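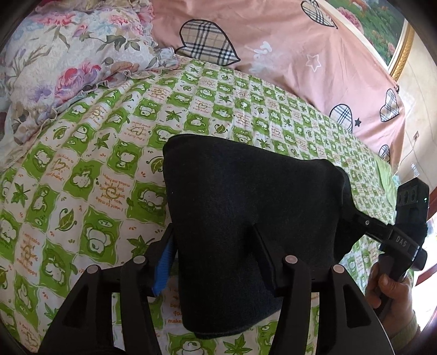 Black fabric-covered piece held in the gripper, hand on the handle at right.

Visit report: Clallari felt and upholstery works, open day
12/11/2019

The Clallari works occupies a long brick building on the river side of town, put up in 1865 as a wool scouring shed and extended twice toward the road. It makes pressed wool felt, needled felt in synthetic fiber, and a small range of covered cushions and pads for seating firms. The open day covered the fiber store, the carding room, the needling line, the dye house from the gallery only, and the finishing and covering shop. Visitors went round in groups of 8. The tour took most of the morning.

Fiber store. Wool arrives in pressed bales and is kept apart from the synthetic stock by a block wall with a sliding fire door. Bales are opened by hand, and the first blend is laid down in layers on the floor before it goes to the opener. The works buys mostly short wool that is of little use for spinning. Moisture is measured on receipt with a probe pushed into the middle of the bale. Readings are chalked on the bale end and copied to a card at the end of the shift.

Carding. Two cards were running and a third was stripped down, with its main cylinder out for new wire. The older of the two, a Joly machine, feeds a cross-lapper that builds the batt to the required weight. The newer one is used only for black and dark gray fiber, which saves a full cleaning between colors. The guide gave the cleaning time for a change from black to white as one complete shift. Noise in this room was high enough that all explanation was given in the corridor beforehand. Ear plugs were issued.

Needling line. The batt passes through a pre-needler and then two main looms, the first punching down and the second up. Needle boards are changed on a schedule set by running hours. The heaviest grade made on this line is 500 grams per square meter; anything heavier is pressed felt and goes through the old hardening plates at the far end of the building. Those plates were not running. They are steam heated, and the boiler had been shut down for its inspection, with the next one due in April.

Samples of both types were laid on a bench. The needled felt is more even in thickness and cheaper to make. The pressed felt cuts with a cleaner edge and holds it, and the works still sells it for gaskets, polishing wheels and piano parts. A strip of each had been cut with the same die for comparison. Under a hand lens the needled strip showed rows of punch marks on the face; the pressed strip showed none.

Dye house. Seen from the gallery through glass. Most black stock is now bought in already colored, and the vats are kept for wool in short runs. Waste water goes to a settling tank in the yard before discharge to the sewer. A question on color fastness was answered with a rub test on a piece of red felt, dry and then damp. The damp cloth picked up a faint stain, which the guide said was within the customer's limit.

Finishing and covering. Rolls are sheared, trimmed and inspected on a sloping table lit from behind. Faults are marked with a thread at the selvage. In the covering shop, foam shapes are cut on a vertical band knife and the covers are sewn inside out, turned, and pulled over the foam. The difficult part is a tapered shape, where the cover has to stretch over the thick end without gathering at the thin end. The shop uses a nap-side-out felt for this, with the seam placed on the underside. The standard pattern book lists 184 shapes, of which the Plokley seat wedge is the oldest still in regular production. A softer version, the Tuna pad, was added for boat seating and uses a closed-cell foam.

Compression testing is done in a side room. A weighted plate is lowered onto the pad and left overnight, and the loss of height is read the next morning. Results are kept in bound books going back several decades, and visitors were allowed to look through the older ones.

Practical notes. Parking is in the upper yard only. The floor in the carding room is oiled timber and slippery near the doors; flat shoes with a grip sole are needed. Offcuts are sold by weight at the gatehouse, cash only, mainly gray and black. The stairs to the gallery are steep and there is no lift. Tea was served in the former wages office, where the original drawings of the scouring shed are hung along the window wall.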